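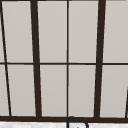
Page 11
The Wullell bench kit: trying grippers at the kitchen sink before you buy one

If you have been shopping for a gripper lately, you already know how hard it is to tell one from another by reading a spec sheet. They all open, they all close, and they all look wonderful picking up a foam cube. The Wullell bench kit lets you put your candidates through an ordinary household chore in simulation, side by side, on the same counter, with the same dishes, and see for yourself which one you'd want to live with.

The kitchen is called Borkulberg, and it's the one our customers ask for the most. It has a dark sink with a ribbed drainboard, a gooseneck faucet and a big window behind, and it's a harder place to work than you might guess. Fingers that do beautifully on an open table have to reach down between steep basin walls, find the rim of a plate, and come back up without bumping the spout.
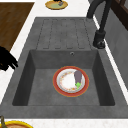
Then there's the food. We like the eggplant because it is long and smooth and wants to roll, and because the leafy cap gives the fingers a second, very different place to take hold. Narrow parallel fingers tend to do well across the middle. Wide padded ones are more forgiving if your approach is a little crooked, but they need more room beside the plate, so please do try both before you make up your mind!

Each gripper model gets 100 attempts per task in our standard run, and you can raise that to 400 if you have the patience (and a computer that doesn't mind a long night). The results come out in a plain table, with the start and end of every attempt saved so you can go back and watch the ones that puzzle you. 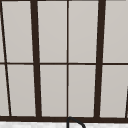 Wullell Catalog, p. 12

Cameras and controllers

The kit lets you swap cameras as freely as grippers. Set one where you plan to mount the real thing and look at what it gives you before anybody drills a hole. A camera aimed too high will show you a lot of window and very little sink, and it's a good deal cheaper to learn that on a screen. For controllers, we include drivers for the Clenska and the Wihongi, and both read the same task files, so a fair comparison takes one click.
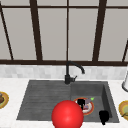
Borkulberg sink, front view. The red ball marks the gripper position.

The position marker can be switched on or off for any camera. Barbara Bednarek, who looks after the kit and answers most of your letters, suggests leaving it on while you set up and turning it off for the runs you mean to score, so it doesn't cover part of the plate.

Bench kit with Borkulberg kitchen, order no. 698. Additional gripper models are sold separately. Updated task files come out in August and are free to current owners.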